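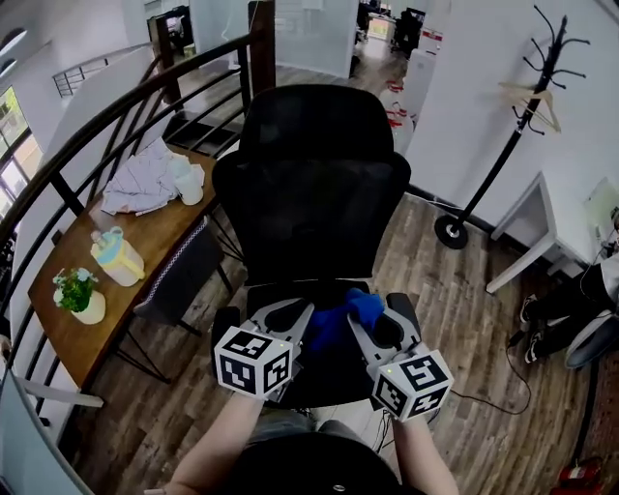

Section 4. Setting up the service stream

Read this section before the first broadcast. The sales sheet says the Hevley encoder will have a congregation on the air in 10 minutes. Plan on an afternoon.

4.1 Before you start

You need the encoder, its own power supply, a network cable that reaches the router, and an audio feed from the sound desk. The quick-start card suggests Wi-Fi. Wi-Fi may hold up in an empty sanctuary on a weekday. Test it with a full house before you believe it.

4.2 Connecting

1. Switch off the sound desk.
2. Run a cable from an auxiliary output on the desk to LINE IN on the encoder. Do not use the headphone socket.
3. Connect the camera to HDMI 1. HDMI 2 is labeled as an input but does nothing in this firmware.
4. Connect the network cable, then the power.
5. Wait for the green light. A blinking green light means the encoder is still looking for an address.
6. Switch the desk back on and bring the auxiliary level up slowly.

CAUTION: Never feed the main speaker output into LINE IN. The input is not protected, whatever the box says.

4.3 Creating the channel

1. Sign in to Skekell and choose New Channel.
2. Enter the name of the congregation as members would type it.
3. Set Visibility to Unlisted until you have run a complete test service.
4. Copy the stream key into the encoder menu under Output.
5. Press Start and watch the result on a phone that is off the building network.

Note: "Automatic sermon detection" is on by default. In our tests it cut off two closing prayers and kept a long announcement about parking. Turn it off.

4.4 Viewer numbers

The dashboard counts anyone who stays for three seconds. One test service showed 1,649 viewers for a congregation of roughly 100. Use the "Watched to end" figure if you report attendance to anyone.

4.5 Music

A license to sing a hymn in the building does not always cover streaming it. The "Worship Safe" badge in Skekell is a label, and it grants no rights. Check your own license.

Section revised by Jordan Cheetham, October 21, 2021. Recording and archives are covered in Section 5.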